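**Hex socket screw** (also Allen screw, cap screw, or in my family "the ones that need the bent key")

I've been putting this entry together for our shed wiki since July, and it keeps growing, so bear with me. A hex socket screw is a threaded fastener with a six-sided recess in its head, turned from the inside with a hex key. The key is usually an L-shaped bit of steel, and you'll own dozens of them and never the one you want!

The big attraction is that the tool sits inside the head, so you don't need room around the outside for a spanner. You can sink the whole head into a counterbored hole and have it finish flush, which I love on anything that gets grabbed or leaned on. The recess also gives the key plenty of wall to push against – much kinder than a slotted head, where the blade rides up and gouges your good paint.
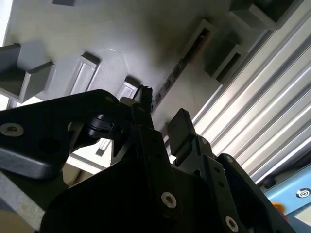 Head shape is where people get muddled, me included. The standard cap head is a tall cylinder with plenty of depth for the key. The button head is low and domed, nicer looking but with a shallower socket, so go easy on it. Countersunk heads have a cone underneath and sit level with the surface. Finish matters for looks as well as rust: silver screws against thick black plates stand out clearly, and I reckon that's handy when you're hunting for the next one to undo. Black oxide on black is a misery under a dim shed light.

Sizes come in metric and imperial, and they're close enough to cause grief. A slightly small imperial key will go into a metric socket, feel almost right, then round the corners off. My mate Gráinne Horgan colours her metric keys with nail polish and hasn't chewed a socket in 3 years. I've done 2 this winter.

For a rounded socket, try tapping in a slightly oversized Torx bit and turning it slowly. Penetrating oil the night before helps too. If that fails you're drilling the head off, so put the kettle on first.

*See also:* grub screw, Torx, thread locker, counterbore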